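# Chapter 23: Picking Things Up

Reach into a bag without looking and you can pull out your keys in a second or two. Now try teaching a machine to do it! That was the challenge the Cekitz student club took on in September, and it will be yours for the whole of this chapter. Your gripper has to choose one thing out of a mixed bin, close on it, and lift.

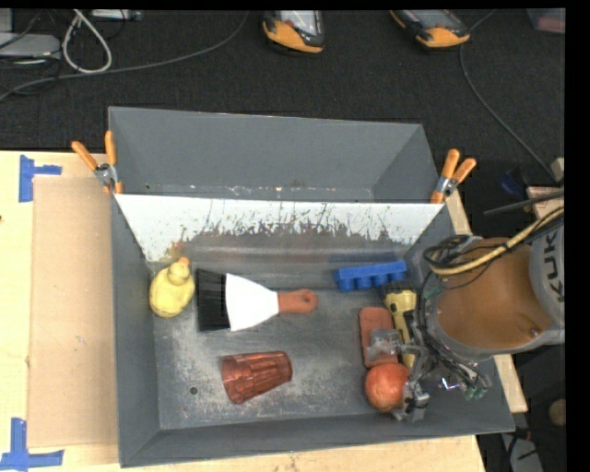
A rubber duck and an apple-like fruit need very different handling, and a brush lying on its side is a puzzle all its own (where would you grab it?). In Section 23.1 you will plan a grasp on paper. After that comes the fun part: 100 tries with your own code, every miss written down. Keep your notebook open, and start with the warm-up on page 804.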